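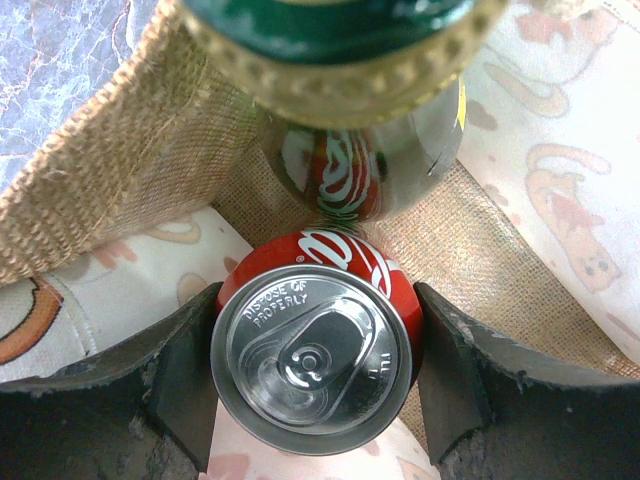
*Coca-Cola can, lid up. The tab and the "DISPOSE OF PROPERLY" embossing are easy to read from above.*

**Serkex paper gift bag and Vatar divided tray, used for drinks**

Marion Galbraith asked for a report on these two before the February order. The bag is sold in cases of 2,000, so a poor choice stays on the shelf for a long time. I tested 16 bags from one sleeve, all the small size.

The bag is plain brown paper with a rectangular body and rope handles. It opens square and stands without support once the base fold is pressed flat. The base is the weak point: the glue line stopped short of the corner on two samples. Both held a full can, but I would not add a glass bottle to either.

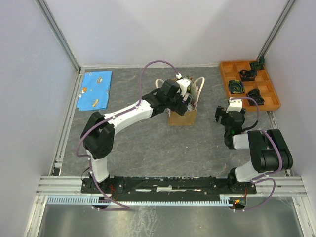
*Small brown bag with white rope handles, light-colored contents inside.*

Handle length is generous. The ropes stand above the opening and tend to spread, and they get in the way when loading from the side. Load from directly above. Heather Yule prefers the Krishnan bag for this reason – its handles fold down – but its paper is thinner and creases at the first squeeze.

Cans are the easier load. They should go in upright, with the heaviest item first. A standard can has enough clearance to be lowered by the rim and released without dragging on the paper.

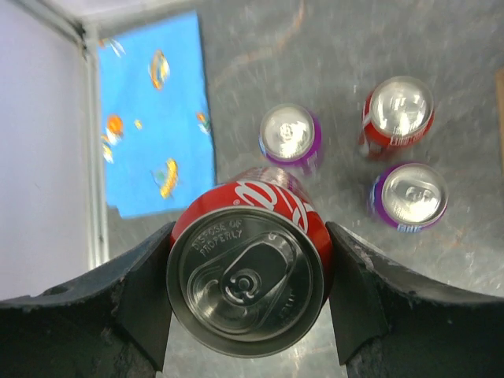
*Cans standing upright, Coca-Cola in front, a purple one just behind.*

The Vatar tray is a simple open wooden box with fixed dividers. The compartments have flat floors, so small items sit level. Joints are tight and nothing rattles. The varnish is less good. It wears through at the top edges first, and the bare wood then picks up marks.
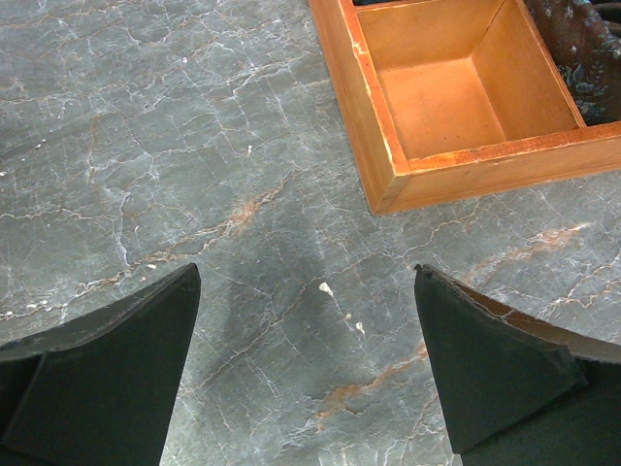 *Tray corner on the marble. Pale patches along the left wall are worn varnish.*

On polished stone the tray slides when pushed. Felt or rubber pads would fix that; none are supplied.

Bag: acceptable for cans, check the base glue. Tray: recommended, with a fresh coat of varnish on the edges once a year.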